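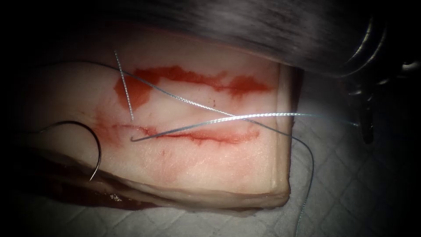
Kidus Tamiru
Suture practice on pork belly, a thread. I'm a second-year and I've been doing this at home and in the Umholm skills room since February. A few people asked how I set it up.

Kidus Tamiru
Buy it with the rind on and in one piece. Sliced belly is useless for this. I ask the counter at Van Wyk for a squared-off block and pay 14 dollars for one that gets me through two evenings.

Kidus Tamiru
Two parallel cuts across the top is how I usually lay it out. You want enough tissue between them that the second row of stitches doesn't pull on the first. Mine always end up closer together than I planned.

Kidus Tamiru
The cuts are never as neat as on the silicone pads. One of these went ragged and wide, the other is narrow with a slight wave in it. I leave them. A ragged edge is better practice than a clean one.

Kidus Tamiru
Yes, there's red on it. Pads don't stain and tissue does, so get used to finding your edge through the smear. Have gauze within reach and dab, don't wipe.

Kidus Tamiru
Thread management is my weak spot. I leave tails everywhere. The long bluish-gray one goes right over both cuts and off the end of the block, and that's how you catch the wrong strand when you go to tie.

Kidus Tamiru
Cut your tails as you go. My instructor has told me this 21 times. Short offcuts come off the tissue before the next stitch — not at the end, when you can't tell what's holding and what's just lying there.

Kidus Tamiru
Braided holds a knot better for me than monofilament but it drags going through fat. If it's sticking, slow down and follow the curve of the needle. Pulling harder tears the edge.

Kidus Tamiru
Someone asked about kits. I have the Flollitz one, 41 dollars. The needle driver is fine. The scissors were dull after a few weeks and I replaced them.

Kidus Tamiru
Cleanup: needles in a sharps container, block double-bagged and in the trash the same night. Don't eat it. Don't put it back in a shared fridge without a label. My roommate and I have had that conversation.

Kidus Tamiru
Next week I'm trying running sutures on the same cut of meat. Will post the spacing if it's any good.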